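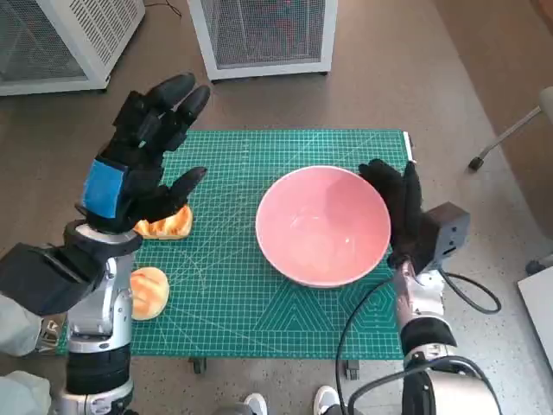

Plutunach Cutting Mat, Green, Grid and Hexagon Print

Home Cutting Rulers Blades Storage Trade Contact

Search products Enter item number Go

Item 1042. Supplied by Bastow.

The Plutunach is a self-healing mat for craft knives and rotary cutters. The printed side carries a fine white grid, diagonal reference lines and nested hexagon outlines for piecing work. The reverse is plain and can be used for general trimming.

Construction
Layered sheet with a firm core and a softer cutting face. Shallow cuts close up after use. Deep cuts made with a utility knife do not, and will catch a blade on later passes. Thickness is 2 mm.

Use
Lay the mat on a flat, hard surface. Hold the knife upright and make several light passes on heavy card. Printed lines are intended as a guide - for finished dimensions, measure with a steel rule. Rotary cutters should be fitted with a sharp blade; a dull one presses fibers into the surface.

Care
Wash with cool water and mild soap. Remove lint with a soft brush. Do not iron on the mat or set hot dishes on it. Store flat, away from heaters and direct sun. A mat that has curled slightly can be left under an even weight for around 100 hours at room temperature. Heat warping is permanent and is not covered by the guarantee.

Ordering
Single mats ship from Samthorpe, Monday dispatch only. The matching hexagon ruler by Ackah is item 2143 and is sold separately. Trade orders go to Aba Amissah. Questions on cutting custom sizes go to Akosua Quaye - please state the blade type you use. Cut-to-size mats cannot be returned.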